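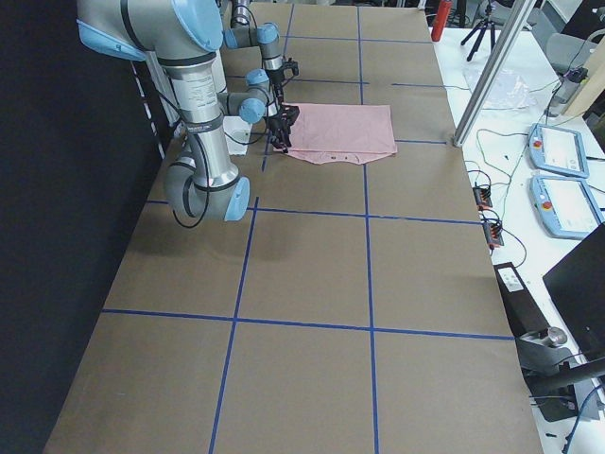
> How often should we check the zero position of the gripper fingers on the folding cell? The Talon manual gives only the value for metal parts.

Every 39 hours of running is enough for cloth, and also each time after you change the finger pads.

> We have the same cell as you in Grurnen, two arms over one table. Since February the left gripper sometimes takes the shirt and the surface under it together, and then the arm stops with a force error. We changed the pads, but it still happens. Is it the pads, or is it the height?

I think it is the height. We had the same error at our site after the pads were changed. The new pads were 2 mm thicker than the old ones, and the program still used the old finger length. Please do this before you buy anything:

1. Put the cell in manual mode and remove all cloth.
2. Close the fingers and wipe the pads with a dry rag.
3. Move down at 5 percent speed until a sheet of paper is just held under the tips.
4. Save this height as the new zero, for each arm separately.
5. Run 12 empty cycles and listen for contact.

If your controller has the Myklebust add-on, restart it after step 4. It keeps the old value in memory and does not give any warning. I lost a whole morning with this.

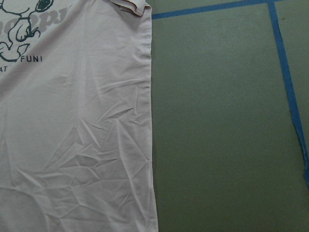 The second thing to look after is the marking on the table, which our camera program uses to find the work area. We clean the tape with water only, and we replace a strip when it lifts or when its edge is not clean anymore. With the pink Snoopy shirt, the vertical strip at the right has a slightly irregular edge in its lower part, and this is the kind of strip I would replace soon. The corner with the horizontal strip matters most to us, so start the new tape there and pull it down in one piece.

> Do you also use the Zuvau pads, or the original ones?

The original ones. I tried the Zuvau pads for over two months, and they hold thin jersey well, but they collect lint and I had to clean them at every shift change. If you have measured the finger length with them, please send me the value.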